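Voltum 用户支持 工单记录
主题：双臂清桌项目，右夹爪到了盘子边上就是不合拢
提交人：Bronwyn Lowther（Tomoana 中学机器人社）
产品：Clatberg 双臂套件，Ositz 控制软件
状态：已解决
优先级：普通

提交内容

各位支持组的老师好：

先谢谢你们上次帮我们处理授权的问题，孩子们当天下午就又跑起来了，高兴得不得了。这次又来麻烦你们，可能写得有点长，我尽量把能想到的都写上，免得你们来回问。

我们社团今年的项目是“饭后清桌”：桌上摆几样餐具，两只手臂配合，把盘子、碗、杯子一件件收到指定的位置。学生比赛在四月，校内展示比那个还早，所以我们心里多少有点急。左臂这边一直很听话，问题全在右臂。

现象是这样的。程序里右臂要伸到橙色盘子的边沿，夹住，稍微抬起来，交给左臂。伸过去这一段没毛病，路线也漂亮。可是到了盘子旁边，夹爪就停在那里，或者指尖直接压到盘子上，总之不往下走，也不合拢。过一会儿 Ositz 报“等待抓取确认超时”，手臂退回去再来一遍，试满 3 次以后整个任务中止，手臂回到起始位置。日志里每一次都是等满 3,000 毫秒，一毫秒都不差。

我们已经试过的：

重启控制箱和电脑，没有变化。
把盘子往桌子中间挪，再往外挪，现象一样。
换了一个更小的盘子，一样。换成泡沫块，也一样，这一点是 Ruby-Lee 坚持要试的，我觉得她很有道理，至少说明毛病不是出在盘子上。
在手动面板里点“右夹爪合拢”，它会合拢，很干脆。所以电机应该没坏吧？
把右臂的速度降到一半，只是慢慢地失败而已。

Rhys（是的，他是我儿子，也在社里，大家别介意姓一样）怀疑是腕部相机把盘子的高度看错了，因为盘子面有点反光。他为这事写了满满两页笔记，需要的话我可以拍给你们。我自己是教地理的，带这个社团纯属喜欢，讲得不专业的地方请多包涵。
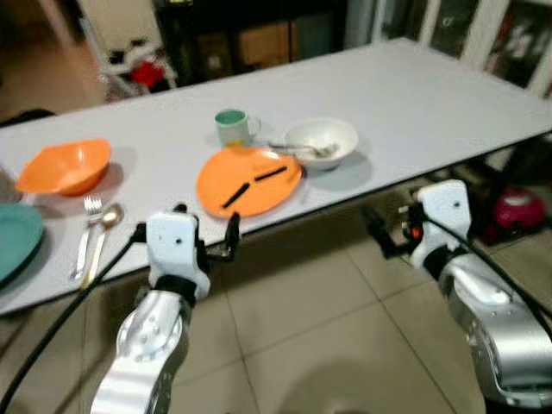
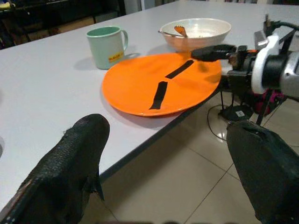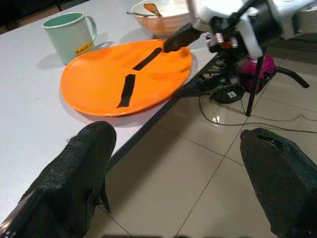
第二、三张是腕部视角，另一只夹爪的指尖都在橙色盘子的右上侧；第一张里两只夹爪都在桌沿这一边。

桌上的餐具我们没有固定摆法，每次会换一换，杯子和碗一般放在盘子后面。如果这样摆对识别不好，也请告诉我们，改起来很容易。

谢谢！
Bronwyn

回复：Eduard Vaněk（Voltum 支持）

Bronwyn 您好，您写得非常清楚，请不要担心长短，我宁可多读几段。

从第三张看，指尖已经贴在盘子上了，第二张里指尖在盘子上方一点点。这两种情况都说明手臂的水平定位大体是可以的，所以我暂时不太往相机方向想。Rhys 的思路没有错，反光面确实会影响高度估计，只是泡沫块也失败，这条线索就弱了很多。Ruby-Lee 那个测试做得好，请代我告诉她。

您说手动合拢正常、程序里不合拢，这是我最感兴趣的一点。程序里的合拢指令要先通过一个检查：夹爪必须报告“已完全张开”，才允许进入下一步。手动面板不走这个检查。所以我想请你们帮忙看三样东西：

一、打开 Ositz 的诊断页，让右夹爪完全张开，把页面上的位置读数抄给我。左夹爪也同样抄一份。
二、最近有没有拆装过右夹爪，或者换过指垫。
三、导出右臂的参数文件，直接贴在工单里就好，不用压缩。

读数的时候请先让两只手臂都离开桌面，手也别放在夹爪附近。

Eduard

回复：Bronwyn Lowther

Eduard 您好！

哎呀，第二条一看我就觉得要坏事。我问了一圈，假期前 Jolene Sutcliffe 老师（她带的是低年级班，跟我们共用这套设备）确实把右夹爪的黑色指垫换过一副，旧的那副磨得厉害。她换得很仔细，还在登记本上写了，是我自己没翻登记本，真不好意思。

今天下午孩子们把读数抄回来了。左夹爪完全张开时，诊断页上是 2,350，跟参数文件里的“张开参考值”一模一样。右夹爪完全张开时读数一直到不了这个数，差了一截，而且每次停的地方都一样。可是右臂的参数文件里写的也是 2,350！Ruby-Lee 看见的时候叫了一声，把隔壁教室的人都引过来了。

她的猜测是，换完指垫之后有人把左臂的参数直接复制到了右臂。我翻了文件的修改记录，好像是我。当时我想着两边既然是一样的夹爪，参数也该一样，复制过去省事……唉。

参数文件贴在下一条里。我们还没敢改任何东西，等您的话。

Bronwyn

回复：Eduard Vaněk（Voltum 支持）

请不要自责，这个操作软件本来就允许，而且完全没有提示，我们这边也该想办法改一改。

原因可以确定了。右夹爪换过指垫以后，机械上的张开终点变了，应该重新做一次参考值校准。参数被覆盖以后，程序一直在等右夹爪报告一个它到不了的位置，于是永远拿不到“已完全张开”，合拢指令就发不出去。等满时间，报超时，重试，中止，跟你们的日志对得上。

处理步骤如下，请按顺序做：

先把现在的右臂参数文件另存一份，文件名里写清楚“校准前”。
桌上的东西全部拿走，两只手臂回起始位置。
在 Ositz 里进入“维护”，选“夹爪”，选右侧，点“学习张开终点”。夹爪会慢慢合上再慢慢张开，来回走几趟，中途请不要碰它。
页面显示新的参考值以后点保存，然后重启控制箱。光关软件不行。
用泡沫块先试，正常以后再换盘子。

另外，指尖压到盘子上这件事，我建议单独处理。新指垫可能比旧的厚一点，也可能长一点，请用尺子量一下，再到“工具尺寸”那一页更新指尖长度。不然抓取恢复以后，下探还是会偏深，薄盘子边沿容易被顶走。量的时候从指座量到最尖的地方，软的部分不要压。

餐具随便摆没有关系，你们那样练习反而更好。

Eduard

回复：Ruby-Lee Ngata（借用 Bronwyn 老师的账号）

Vaněk 先生您好，我是 Ruby-Lee，老师说这条可以我来写。

校准做完了。第一遍没成功，页面提示“移动受阻”，后来发现是右腕旁边那根线搭在了夹爪上，理好以后重新做就通过了。泡沫块一次抓住，又连着试了好几次都没有再报超时。然后换橙色盘子，抓是抓住了，不过跟您说的一样，下探偏深，盘子往桌子里面滑了一小段才被夹起来。

指垫我们量了，新的确实长一点。Rhys 和我各量一遍，两个人量出来不一样，吵了一会儿，最后请 Sutcliffe 老师量了第三遍，用的是她那个数。更新工具尺寸以后盘子就不滑了。

还有一个小问题：交接的时候左夹爪已经夹住盘子了，右夹爪会晚一点点才松开，两只手臂像在抢盘子。这个是正常的吗？还是我们程序里的等待写错了？

Ruby-Lee

回复：Eduard Vaněk（Voltum 支持）

Ruby-Lee 您好，做得很漂亮。线缆那一点我记下来了，说明书里应该加一句。

“抢盘子”多半是程序里的等待。请找到交接那一段，看右夹爪松开之前有没有一个固定延时。如果有，把它换成等待左侧的“抓取确认”信号，信号一到就松开。延时可以留很短的一小段，让盘子稳一稳。这部分是你们自己的程序，我不方便替你们定数值，慢慢试就好，调的时候手臂速度先放低。

回复：Bronwyn Lowther

Eduard，最后再啰嗦几句。延时的地方找到了，是 Rhys 去年写的，他自己都忘了，改完以后交接顺顺当当的，看着真舒服！2月20日的校内展示上孩子们从头到尾跑完了一整桌，校长站在旁边看了两遍，还问能不能来家里洗碗。

我在登记本封面里贴了一张纸条：换指垫之后要重新学习张开终点，要量指尖长度，不许复制另一侧的参数。下面签了我的名字，算是给自己看的。

工单可以关了，非常非常感谢您的耐心。碗和杯子的抓取我们还在调，杯子把手那边有时候会碰歪，等攒够了日志再另开一张。

Bronwyn

系统：工单由 Eduard Vaněk 关闭。
解决方式：重新校准右夹爪张开参考值；更新工具尺寸；用户修改交接程序。
已转产品组：跨侧复制夹爪参数时增加提示。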